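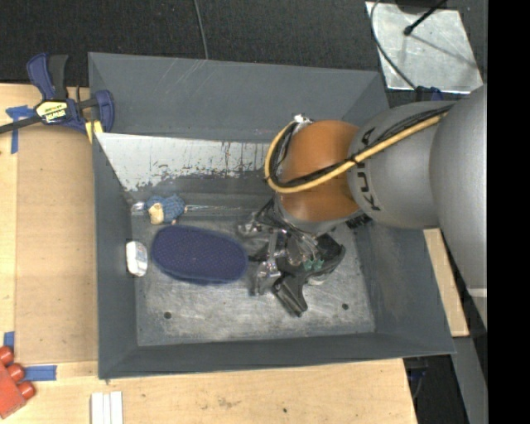

I've been keeping this word list since February, when Solomiia Kobzar lent me her gran's recipe notebook and I couldn't read half of it. It's grown a bit since then!

## What you get

- `words.csv` – 499 dialect words for food and cooking, one per row
- `recipes/` – the typed-up recipes, spelling mistakes and all
- `notes.md` – my ramblings on the harder ones (there are five I still can't work out)

Columns in `words.csv` are `word`, `meaning`, `village` and `heard_from`. Village is nearly always Runen or Lokholm, and if it's blank I forgot to ask, sorry. Where two people gave me different meanings I've kept both, with a semicolon between them.

## Things to watch out for

The Lokholm words came from Tymofii Pavliuk, who spells everything the way he says it, so you'll find the same soup under three spellings. I've left them alone. Weights in the recipes are in grams unless it says "cup" – and the cup is 200 ml, I measured it.

Please don't trust the plurals. Anouk Timmermans is going through them and has got as far as M.

## Using it

Do what you like with it, just say where it came from. Corrections are very welcome, particularly if you grew up near Runen and can tell me what goes in the Easter dumplings.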